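Normas para una celda de dos brazos con cable suelto: ¿qué exigís por escrito?

Publicado el 25 de octubre de 2023 por taller_grarum
14 comentarios · 6 veces compartido

En Grarum tenemos una celda con dos brazos sobre un mismo carril y nos han pedido un documento de buenas prácticas antes de noviembre. El trabajo es manipular cable fino y bobinas y usar una bandeja de casillas. De la parte de seguridad general ya se ocupa la empresa que hizo la integración, Tretier. Lo que me falta es la parte de uso diario: qué se puede dejar en la mesa, a qué velocidad se trabaja cuando las dos pinzas están juntas y quién autoriza los cambios. El borrador actual tiene una página y casi todo es «tener cuidado», que no sirve para nada.

La zona que más me preocupa es el paso del cable de una pinza a la otra.
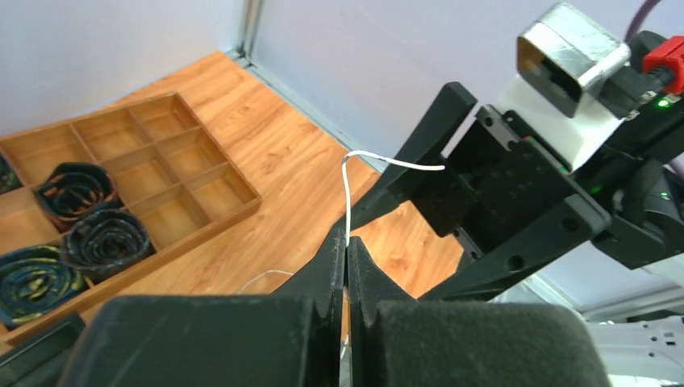
Cordón blanco entre las dos pinzas, con la bandeja a la izquierda.

¿Alguien tiene una norma interna que se pueda copiar o adaptar? No busco el número de una ISO, eso ya lo tengo.

3 votos · 2 comentarios

prernamon_mant

Nosotros tenemos una hoja de dos caras pegada al lado de la puerta. Te pongo lo que creo que te vale.

Zona compartida. Se define en el programa un volumen donde solo puede entrar un brazo, salvo en las tareas de traspaso. En esas tareas la velocidad queda limitada a 40 mm/s para los dos, y el límite va en el controlador, no en la receta. Fuera de esa zona permitimos 500 mm/s. Son valores nuestros, con nuestras pinzas; los vuestros tienen que salir de vuestra evaluación de riesgos.

Cable suelto. Antes de arrancar se mira por dónde van los extremos. Ningún cabo puede colgar por delante del carril ni cruzar por debajo de un codo. Si durante el ciclo aparecen vueltas sueltas bajo la pinza, se para, se recogen y se anota. 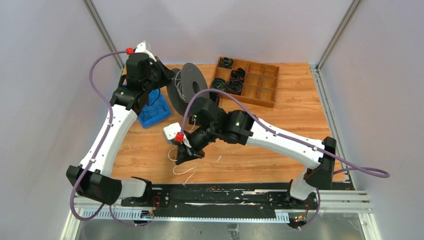 La anotación es la parte que la gente se salta. Tiene que llevar la hora, el programa y el paso en el que se paró, y la escribe quien pulsó la parada. Si la escribe otro al final del turno acaba poniendo «enredo» y ya está. Nosotros llegamos a 169 notas en el primer año y unas cuantas eran del mismo paso mal programado.

Cambios. Cualquier punto que se modifique dentro de la zona compartida se prueba primero en vacío y a velocidad reducida, con una persona en el pulsador. Firma el que lo cambia y firma otro.

11 votos · 4 comentarios

jitpra_lineas

Poned ventanas y ya está. En Jitpraphai nunca hemos tenido papel para eso y funciona.

0 votos · 5 comentarios

celdas_y_cables

Lo de no tener papel funciona hasta que cambia el turno. Estoy de acuerdo con la hoja de prernamon_mant y añado dos puntos que a nosotros nos pidieron en una auditoría interna.

El primero es el mazo del propio robot. Revisad que el cable de la muñeca tenga holgura en las posturas extremas y que no pueda engancharse con la carga. Se hace con el brazo parado y se repite cada 900 horas de marcha, o después de cualquier choque aunque no se vea daño.
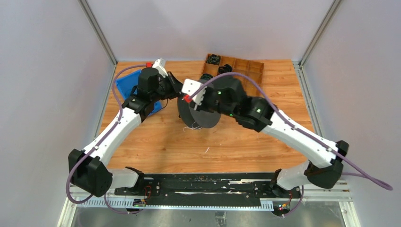

El segundo es la carga voluminosa, y para eso hace falta un apartado propio. Una pieza que se lleva inclinada ocupa más sitio del que pone en el programa, y el volumen de exclusión hay que calcularlo con la pieza puesta. Con un disco negro grueso como ese, cogido por la pinza derecha y con las dos pinzas casi tocándose por encima, el margen entre herramientas es mínimo y conviene que el otro brazo tenga definida una salida en línea recta. Nosotros escribimos también la postura de retirada de cada brazo y el orden: primero sale el que no lleva carga. La bandeja que quede detrás se trata como obstáculo fijo, y si alguien la mueve hay que volver a validar.

Y fijad la posición de la bandeja con topes. Si se coloca a ojo, la validación vale para el día en que se hizo.

7 votos · 1 comentario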